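Talk notes: what we saw at the Dandholm open day

*(45 minutes in total, leave the last stretch for questions. Water on the left. Don't start with the bio slide again.)*

## Opening

Say hello, thank Cecilia Nyarko for getting me in. She had two passes and gave me one, and I've been talking about it ever since!

Quick show of hands: who has folded laundry this week? Who enjoyed it? Then go straight in.

I went to Dandholm in October expecting big arms behind yellow fences. There was one of those, it moved crates, and it was very good at moving crates. But the part I want to spend tonight on happened at an ordinary table, with cloth, and with people doing the work by hand through a pair of grippers.

## How the day was set up

- Doors at 9, talks in the morning, demonstrations all afternoon
- Almost 40 visitors, a nice mix: a few teachers, some folks from a hotel laundry, a lot of students
- Three stops: crates (Oltari), sorting (Tanner), cloth handling (Wiridar)
- You could stay at a stop as long as you liked. I did the first two in a hurry and then parked myself at the third.

Mention the hotel laundry people here. They asked the best questions all day, and I'm stealing one of them for later.

## The cloth stop

Fabian Zaugg ran it. He's quick, he's funny, and he kept handing the tools to whoever stood closest. His opening line was "Please be bad at this, it's useful." Pause for the laugh.

Explain the idea in plain words. You hold a gripper in your hand and do a household job with it. The gripper records what you do. Later on, a robot with the same kind of fingers learns from a big pile of those recordings. So the person is the teacher, and the lesson is something like "pick up this thing by its corner."

Then show the picture and let people look for a moment before I talk over it.

- One tool has the near side of the red knit between its blue pads, the other one is at the far corner, over on the right
- Point at the hand wrapped around the upright handle. You hold it by that, and your own fingers never touch the cloth
- The knit is bunched up, with a fold across it. Ask the room: where would YOU grab it next?
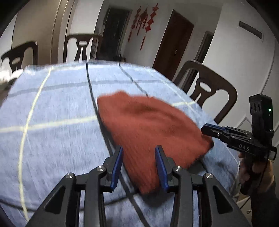
## Why cloth is such a great problem

I love this part, so watch the clock.

A crate has the same shape every time you look at it. A piece of knitting has a new shape every time you breathe near it. It stretches, it folds over itself, the edge you wanted goes underneath. Your hands sort this out while you're thinking about dinner. With two fingers and no feeling in the tips, you suddenly notice how much your hands were doing for you.

My own go: I picked up two layers when I wanted one. Then I let go of the wrong side. Then I got it, and I was so pleased that I said "ha!" out loud in front of a room of strangers. Act this out if the room is warm, skip it if not.

What Fabian told me while I was struggling:

1. Go in slower than feels natural.
2. Get one side settled before you go after the other.
3. Look at the edge you want, and forget the middle.

Cecilia, by the way, got it on her first try. She knits. She'll be in the second row, so wave.

## The laundry question

One of the hotel people asked, "How many times do you have to show it a towel?" Fabian said that depends on how different the towels are, and that they'd done 40 rounds with a single cloth that week before changing to another one. He didn't oversell it. He said plainly that the robot version still fumbles a lot, and that he doesn't have a date for when it won't.

I thought that was great. Give it a beat, then say what I took from it: I walked in wanting to see a finished machine, and I had a much better time seeing one being taught.

## If there's time

- The Tanner sorting line and the one orange bottle cap it kept sending to the wrong bin (short version!)
- The student who asked whether left-handed people make better recordings. Fabian wrote it down.
- Oltari let us press the stop button. Everyone wanted to press the stop button.

## Close and questions

Dandholm plans to run another open day in spring. Sign-up sheet is by the coffee. If you go, start at the cloth table, before the line gets long, and bring a knitter.

Likely questions: cost (don't know, say so), jobs (give the hotel laundry folks' view, they were more curious than worried), can kids come (yes, with an adult).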